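Moving the blog, and what I kept

November 2022

I have moved this blog off Pop and on to Zumus. If you are reading this by email or in a feed reader, you may have had a batch of old posts arrive all at once. Sorry about that. It should only happen the once.

Pop had been fine for years. Then in March they put the price up and took away the option to edit a page without going through the new builder, which took an age to load on my laptop. I put up with it through the summer and then started looking elsewhere.

I tried Illico first. It is quick and the free plan is generous, but it would not take the export file from Pop. I sent them a message and got a polite reply saying that imports were being looked at. I gave it two weeks and heard nothing more.

Zumus took the file on the second attempt. The first time it stopped at a post from years ago with an odd character in the title. I removed the character, ran it again and it went through. 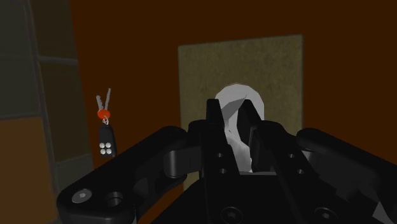
The count at the end said 293 posts. I was expecting 300, so I went looking for the missing ones. Most of them were drafts I had never published, and a couple were duplicates. One was a proper post, the long one on the footpath at Ristham and the stile that kept being moved. I had a copy of it saved on my own computer and have pasted it back in. The comments under it are gone, which is a pity, as there was a good argument going about the parish boundary.

Once everything was over I had to decide whether to keep it all. I read through the lot over several evenings. A good number of the early posts were only a line or two long, saying that I would write more soon. I have deleted those. I have kept the ones I disagree with now, including the one about bread makers – I was wrong about those, and the replies say so very clearly.

The tags were the dullest job. I had tagged things as "walk", "walks" and "walking" more or less at random, and the same with gardens. They are all tidied up now and there are far fewer of them. If you had bookmarked a tag page the link will probably not work, but links to single posts should still take you to the right place.

Pictures came across at a smaller size than before. I have replaced the ones I still had on disk and left the rest alone.

What is not working yet:

1. Search. It finds words in titles but not in the posts themselves. Zumus say it takes a while to index an older site.

2. The mailing list. Everyone has been moved over, but about 5 of you will need to confirm your address again. You should have had a message, so please check your junk folder.

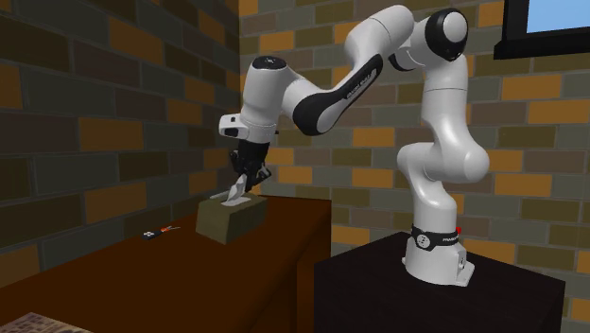 3. Comments. They are switched on, but the first one you leave will wait until I have approved it. After that they go straight up.

4. The archive page. It sorts by the date I imported things, so all of it appears to have been written this month. I have asked how to change this.

If you find a broken link, leave a comment on this post with the address of the page. I will work through them as they come in. The next post will be the second part of the one on old bus timetables, which I had half written before all this started.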